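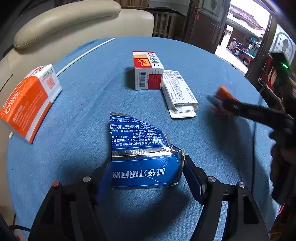
# Recording table-clearing demonstrations with hand-held grippers

These are the steps we use on the Flunel project to record a person clearing a cluttered table with a gripper in each hand. They assume you already have a pair of charged grippers and an account in Clodari, our recording tool. If you don't have the account yet, write to Nanami Onishi.

The finished episodes go into training for a two-armed robot. It will have the same fingers you are holding and a view close to the one from your wrist. It won't have your eyes, so anything you do by looking over the top of the gripper is lost to it. Most of the rules below come from that.

## Before you start

Pick a table you can reach across without leaning your body on it. Round or square makes no difference. A cloth is fine as long as it doesn't slide when you pull on it. Tape it down underneath if it does.

Use ordinary household packaging. Boxes that have been opened and crushed a bit are better than new ones. We have plenty of episodes with crisp, square cartons already, and the policy trained on them did badly with anything that had a dent in it. A good table has:

- at least one stiff box
- at least one carton that has been opened
- something soft, such as a plastic bag or a snack packet
- something thin that is hard to pinch, such as a rod or a straw

Leave the room the way it is. Don't move furniture or close doors to make the background neater. Do turn over letters, bills and anything else with a name and address on it, and remove pill bottles with a patient label. A printed medicine carton with no personal label can stay.

## Calibrate the fingers

1. Start Clodari and choose **New session**.
2. Hold both grippers over the table, fingers pointing away from you.
3. Close both pairs of fingers fully and hold until the width reading settles.
4. Open both fully and hold again.
5. Repeat once with the grippers turned a quarter turn.

The closed reading should come back to the same value each time. If it drifts, check the screws at the finger joints. A loose one lets the finger tilt and the reading will be wrong for the whole session. Tighten it and go back to step 3.

Run the cables back along your forearms and behind you. A cable that crosses in front of the fingers now and then won't spoil an episode, but one that tugs on your wrist will change how you move.

## Record an episode

1. Set the objects out. Don't arrange them in a row. Let some touch and let one lean on or lie over another.
2. Bring both grippers to the start position, just above the near edge of the table, fingers open.
3. Start recording and stay still for a slow count of 2.
4. Choose an object and move one gripper toward it. Keep it in that gripper's view the whole way in.
5. Stop briefly before you close. Then close at an even speed.
6. Lift straight up before you move sideways.
7. Carry the object to where it belongs and lower it until it touches. Open the fingers only then.
8. Go on until the table is done, return to the start position, and stop recording.

Use both hands, but don't force it. If a box can be taken with one gripper, take it with one. The other should wait close by with its fingers open. We had one batch in which the idle hand hung below the table for most of the run, and the tracking lost it every time.

### Crushed cartons

Grip across the narrow side. A carton that is already creased will fold further as you squeeze, so close until it stops slipping and then hold there. If you keep squeezing, the width reading goes on falling and the episode looks as if the object was dropped.

Shiny printing can throw a bright patch into the camera. Turn the gripper a few degrees on the way in if that happens. Don't swap the carton for a dull one.

### Bags and wrapped items

Pinch a bag at the knot or at a fold. Go in with the fingers almost closed and low to the cloth, then open them slightly on either side of the fold. If you pick up cloth along with the bag, open, back away and try again without stopping the recording.

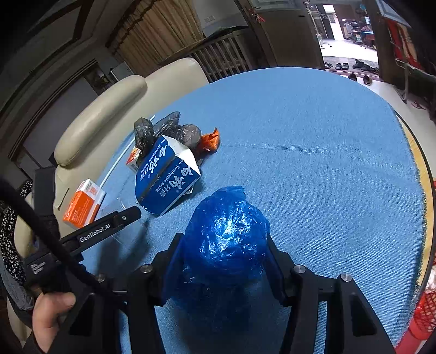 **Should I delete an episode if I drop something?**

Keep it, provided you picked the object up again and finished the table. A drop followed by a clean second attempt is useful, and we train on those. Delete the episode only if the object landed on the floor or you used a bare hand to fix the problem.

### Thin objects

Rods and straws should be taken near the middle. Tip the gripper so that one finger slides along the cloth. Baptiste Vasseur's method is to hold one end down with the second gripper and lift the other end first, and that works well on a soft surface. On a hard table the rod tends to roll, so come at it from the side it would roll toward.

## Check before you upload

Play each episode back at double speed, one gripper at a time. You're looking for:

- the object visible before the fingers close
- no gap in the width reading
- both grippers tracked from start to finish
- no face, letter or label that shouldn't be there

Mark any episode with a failed grasp as **retry** in the notes field. Please don't write anything longer there. The field is read by a script and it cuts off after one word.

After the September clean-up the Flunel set went from 3349 episodes down to 2991. Most of the ones we removed had a tracking gap in the idle hand - the rest were doubles from a bad upload. Look at the tracking line first if you're short of time.

## Common problems

**The width reading jumps while the fingers are still.** Clean the finger pads and the track behind them. Cardboard dust collects there after a long session with torn boxes.

**Motion looks blurred in playback.** You're moving too fast for the light in the room. Turn on a lamp or slow down. Some blur during a long sideways move is acceptable, but the last part of the approach should be sharp.

**Clodari rejects the session.** It will do this if the two grippers' clocks don't agree. Restart both, recalibrate, and begin a new session. Episodes from the old one can still be sent in by hand to Nanami.

**Your wrists hurt.** Stop for the day. Sessions are limited to 27 episodes for this reason, and a short session is accepted the same as a full one.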